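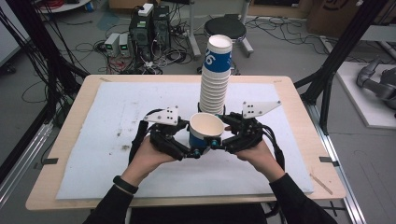
A paper cup is a disposable drinking vessel made from paperboard, usually lined with a thin layer of plastic or wax to hold liquid. Cups are tapered so that they nest, and are commonly sold and stored in stacks, often upside down to keep dust out of the drinking end. Many carry a printed band or number, which may or may not mean anything to the buyer.

Stacking

Suppliers tend to present stacking as a solved problem. The trade name Brindeck was given in May to a rim said to let a sleeve of up to 100 cups come apart one at a time. The claim rests on a single trial by the maker, Penry, in which 1,042 cups were drawn from stacks and 94 came away with a second cup attached. Penry called this a success. Rhydian Gwynne, writing in a catering newsletter on 3/21/19, noted that no ordinary cup had been tried alongside — a fair objection, and one the firm has not answered.

Cups stick for dull reasons: damp, a tight taper, or pressure from a tall stack on the ones at the bottom. Twisting the end cup is widely advised, though evidence for it is thin.

Recycling

Labels describing paper cups as recyclable should be read with care. The lining has to be separated from the board, and many ordinary collections do not accept them. Ferhat Kaplan has argued that "compostable" is little better as a description where no suitable collection exists. Vuteck, which sells a plant-based lining, disputes this but has published no figures.

See also: Cup holder; Drinking straw; Paperboard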